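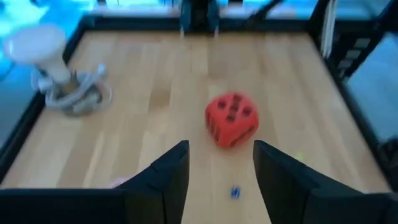 4. SETTING UP THE TABLE, LAMP AND DICE

This section covers the Nunero framed table when it is used for Lustadness or any other game with large foam dice. Assembly of the legs and lower frame is in Section 3. Finish that section first. The table must be standing on its own feet, with all the frame bolts tight, before you lay the planks.

4.1 Choosing the spot

1. Stand the table on a hard, flat floor. Thick carpet lets one leg sink more than the others, and the top will lean.

2. Leave 750 mm of clear floor on any side where people will stand. Players step back when they throw, usually without looking.

3. Lay a foam die on the bare top and give it a light push in each direction. If it keeps drifting the same way, adjust the feet. One full turn of the foot is usually enough.

4. Tighten the lock nut on each foot once the top is level.

Note: Old floors move with the seasons. A table leveled in November may need another turn of the feet by spring.

4.2 Laying the planks

The planks run front to back and sit inside the black metal rails. They are not glued.

1. Wipe the inside of the rails with a dry cloth. Grit left on the ledge will hold a plank up and you will feel the step with your fingers.

2. Lay the two outer planks first, tight against the side rails.

3. Lay the remaining planks from the left toward the right. Drop in the last one from above. Do not slide it in from the end.

4. Press along each joint with the flat of your hand. If a plank rocks, lift it and check the ledge again.

5. Fit the clips from underneath and turn each one until it stops.

CAUTION: Use only the 19 mm screws from the small bag for the clips. The longer frame screws will come through the surface.

CAUTION: Keep fingers out from between the last plank and the rail. Two people make this step easier, one above and one below.

If a plank is too tight to drop in, bring the planks into the room where the table will be used and leave them flat overnight. Do not sand the edges. A plank that has been sanded to fit will leave a gap in dry weather, and the warranty does not cover it.

4.3 Placing the lamp

The lamp goes on the table in a back corner, where it is least likely to be hit. Either corner will do. Left-handed players tend to prefer it on the right.

1. Stand the lamp on its round base, well inside the rail.

2. With the lamp unplugged, fit the bulb and turn it until it is snug. Do not force it.

3. Tilt the bulb away from the players. A bulb pointed at the middle of the table puts glare on the wood and makes the pips harder to read from a low seat.

4. Run the cable over the nearest rail and down the outside of the frame. Take up any spare length in loose coils at the base.

5. Plug in the lamp and switch it on. Walk once around the table and check that the top of a die can be read from every side.

CAUTION: Do not set the lamp to full brightness with the cable coiled tightly. Open the coils out before a long session and keep them clear of the bulb.

CAUTION: Switch off and wait 10 minutes before touching or changing the bulb.

Note: A frosted bulb is the better choice. A clear one throws a sharp shadow beside the die, and in the dark part of it the lower pips are easy to miss.

4.4 Preparing the dice

Foam dice are packed under pressure and may come out of the bag slightly out of shape.

1. Take the dice out of the bag and let them rest on the table until the edges have filled out again. Overnight is best.

2. Look at all six faces. The pips are recessed, and small scraps of foam sometimes stay behind in them. Push these out with a cotton swab. Do not use a pin.

3. Squeeze each die once in both hands. It should return to its shape without a crease.

4. Roll each die a few times along the planks. The rounded edges let it travel farther than a hard die of the same size, so start gently.

If a die comes to rest leaning on a rail or against the lamp base, the throw does not count. Pick it up and throw again. The same goes for a die that leaves the table. The Gristavby house rules let players agree on a different treatment before the first throw, but not after.

4.5 Clearing the surface

Check the top before every game. Beads, crumbs and bits of foam are easy to overlook on pale wood, and even a small one can stop a die or leave a dent when somebody leans on it.

1. Remove the dice and any counters.

2. Brush along the planks, from the back toward yourself. Brushing across them pushes dirt into the joints.

3. Pick out anything caught between planks with the edge of a card.

4. For marks, mix a few drops of dish soap into 200 ml of lukewarm water. Dampen a cloth, wring it out well, and wipe with the grain.

5. Dry the top straight away with a second cloth.

CAUTION: Unplug the lamp and lift it off before using a damp cloth.

Do not use furniture polish. It makes the surface slick and the dice will slide flat across it without turning over. If polish has already been used, repeat steps 4 and 5 until a die rolls properly again. It may take several goes.

Colored chalk and crayon come off the planks with a soft pencil eraser. On the black rails, use a damp cloth only — an eraser leaves a shiny patch.

4.6 Washing the dice

Wash foam dice by hand in cool water with a little soap. Press the water out between two towels. Never wring them. Let them dry on a rack away from heaters, and turn them now and then so that no single face takes all the weight. A die that is still damp inside will be heavy on one side and should not be used for scoring.

4.7 Storing

Dice can stay on the table between games, but keep them out of direct sun, which fades the color. Do not stack anything on them. If the table will stand unused for a long time, take off the lamp, cover the planks with a cotton sheet, and loosen the clips underneath by a quarter turn.

Replacement planks, clips and screw bags are ordered by the letter stamped under the front rail. Have that letter ready when you write.

Section 4 revised 4th December. Text: Kalliopi Kourkoulas. Assembly checks: Þórarinn Ingvarsson.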